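## 4. Setting Up a Traveler File in Plinis

Read this section before you add your first traveler. It covers staff who cross a border for work and are expected to come back.

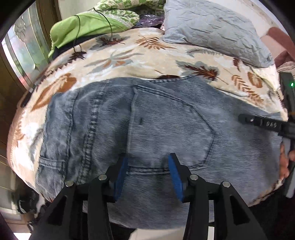

**Who needs a traveler file?**

Anyone your company sends abroad to work, even for one afternoon, gets a file of their own. Vacations don't count, unless the vacation includes a site visit, two client lunches and a signed contract, in which case see 4.4.

Plinis keeps dates, documents and reminders in one place. It doesn't decide whether a person may enter a country. The officer at the desk does that, and has never heard of Plinis.

### 4.1 Before you start

Have the following ready:

- the traveler's passport, the real one, open to the photo page
- the job title as it appears in the employment contract
- diplomas or licenses, if the category asks for them
- the address where the work will be done
- the name of the person at the host company who will pick up the phone

Scan everything at 300 dpi, in color. Plinis accepts lower settings without complaint and then can't read the passport number.

### 4.2 Creating the file

1. Sign in and choose **Travelers > New**.
2. Type the name exactly as it is printed in the passport. Nicknames go in the **Known as** box.
3. Check the order of the names. Our sample account has a traveler called Fung-ping Mok, and Plinis will happily file her under F, M or P depending on where you put the hyphen.
4. Enter the citizenship. If the traveler has two, enter both and mark the one they'll travel on.
5. Pick a **Home office** from the list. If yours is missing, an administrator has to add it under **Company > Sites**.
6. Press **Save draft**. The file number appears at the top right.

> **Note:** The file number is not a visa number, a permit number or a case number. Please don't write it on a government form. Reece Whitlock on our support desk has a folder of these.

### 4.3 Adding a trip

1. Open the file and choose **Trips > Add**.
2. Enter the arrival and departure dates. If the return date is a guess, tick **Estimated**. The trip shows in gray until you confirm it.
3. Choose a purpose. The choices are *Meetings*, *Training*, *Installation or repair*, *Professional services* and *Other*.
4. Write the trip summary. The box holds 750 characters, spaces included.
5. Attach the invitation letter from the host company.
6. Choose **Send for review**.

Keep the summary dull. "Will train four staff on the Indalwood packing line" is good. "Helping out the guys in the Gellavthorpe plant for a bit" raises more questions than it answers, most of them about the word "helping."

> **Caution:** *Other* sends the trip to manual review. Pick it if it's true. Picking it because the list was long will cost you several days.

### 4.4 Mixed trips

A trip that is part work and part beach is entered as one trip with two segments.

1. Enter the whole stay, first day to last.
2. Choose **Split**.
3. Mark each segment *Work* or *Personal*.

Plinis counts both segments toward the total days present, as many countries count days without caring how they were spent. Check the rule for the destination with your adviser.

### 4.5 Reminders

Each file comes with one reminder, set 300 days before the passport expires. It goes to the traveler and to the file owner, and it will keep going until somebody uploads a new passport or leaves the company.

To add another:

1. Open **Reminders > New**.
2. Choose the document it belongs to.
3. Set the number of days. The longest setting is 600.
4. Add a second recipient. Leave out anyone who'll be on the plane.

> **Caution:** Deleting a document deletes its reminders too. Use **Replace** when a renewed copy comes in.

### 4.6 If the file won't save

- **"Name mismatch."** The typed name and the scan disagree. The scan is usually right.
- **"Overlap."** The traveler is booked in two countries on the same day. Travel days can overlap; tick **In transit** on the earlier trip.
- **"Owner missing."** The file owner's account was closed. An administrator can reassign it under **Company > Owners**.
- **"Unknown error."** Sign out, sign in, try again. If it comes back, send support the file number, which at last has a use.

Reviewer roles and approval steps are in Section 5.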